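Reef Tank Safety Checklist, with Our Comments
Setance Reef Keepers, revised June 2024

We put the first version of this list together for members who were getting their first coral tank, and it has grown a good deal since then, mostly because people kept writing in with lovely long letters about things we had left out. Print it, scribble on it, tape it inside the cabinet door. If you have kept corals for years you will know most of it already, but please do the electrical part anyway!

PART 1. POWER AND WATER

[ ] Every cord has a drip loop.
Comment: The cord should hang lower than the outlet before it comes back up to the plug. Shortening cords with zip ties looks very neat and is the usual way a drip loop disappears, so look again after you've tidied up.

[ ] The outlet has ground fault protection, and the test button trips it.
Comment: Press it once a month. Remember to reset it afterward, and then stand there until you hear the return pump start up again.

[ ] Power strips are mounted on a side wall, off the cabinet floor.

[ ] No salt creep on plugs, timers or light fixtures.
Comment: Salt creep is that white crust that seems to travel by itself. Unplug first, wipe with a cloth dampened in fresh water, and let everything dry all the way before it goes back in. On our display tank at the Ayala library we found it behind the light bracket, where none of us had thought to look.

[ ] Heater is fully under water, with no cracks or fogging inside the glass.
Comment: Turn it off before a water change and give it a while to cool. A heater that is left running in air can crack the moment the water comes back over it.
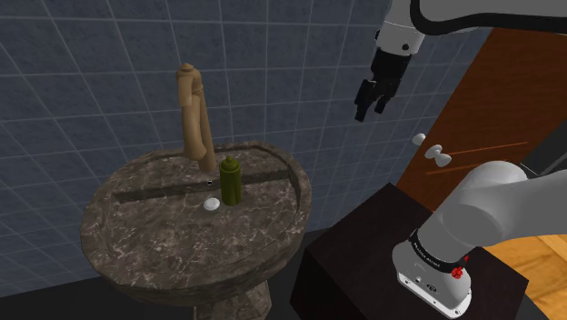
[ ] Return pump has been switched off on purpose, and the sump held all the water that drained back.
Comment: Do this one with towels nearby and somebody to keep you company. The 60 gallon tank at Ayala passed nicely in February and then failed a few weeks later, when a snail had settled in the siphon break hole. We drill two holes now.

[ ] Stand is level and dry underneath, with no swelling at the seams.

[ ] Hoses are clamped at both ends.

PART 2. HANDLING CORALS

[ ] Gloves and eye protection are within reach of the tank.
Comment: We say this every time and we'll go on saying it – some corals, zoanthids and palythoas especially, can carry palytoxin, and it is a serious poison. Wear both when you cut, scrub or move them. Never boil, microwave or steam rock that has them on it. If anyone feels ill after handling them, get medical help right away and tell the staff what was handled.

[ ] Cuts on the hands are covered before reaching in.

[ ] Branching corals have room to grow on all sides.
Comment: An Acropora frag looks so small and lonely on its plug that it's tempting to tuck three of them together. Give them space. They'll sting one another once the branches meet, and you will be the one breaking off tips to keep the peace.

[ ] Rockwork does not rock when pushed gently with two fingers.
Comment: Set the bottom pieces on the glass or on a support before the sand goes in. Snails and gobies dig, and a stack resting on sand can slide.

[ ] New corals are dipped, then looked over with a magnifier for flatworms and their eggs.
Comment: Most dips don't kill eggs, so scrape off any you find, and check the underside of the plug too. Our Plalero group keeps new Acropora in a separate tank and dips them again each week, and we're slowly coming around to their way of doing it.
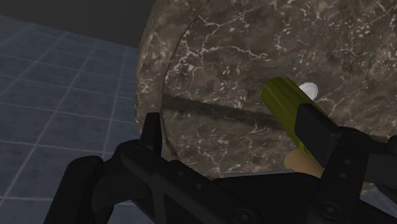

How long should newly mixed salt water sit before it goes into the tank?
We let ours stir for 24 hours with a small pump and a heater. Many salt brands are ready sooner, so read the bucket, and match the temperature and salinity to the tank before you pour.

PART 3. BEFORE YOU GO AWAY

[ ] Top-off container is full and its float moves freely.

[ ] Fish food is divided into daily portions, and the rest is put out of sight.
Comment: Kind neighbors overfeed. They can't help it, the fish beg so well.

[ ] Sitter knows which plug is the heater and which is the return pump.

[ ] Battery air pump is tested and has fresh batteries.
Comment: Wavon members lose power more than the rest of us, being out at the end of the line, and they recommend keeping two.

[ ] A phone number is written on the front of the cabinet in large print.

Spare copies of this list are in the rack by the frag table at every swap. If you'd like something added, drop a note in the box beside it, and please write down your tank size and what corals you keep.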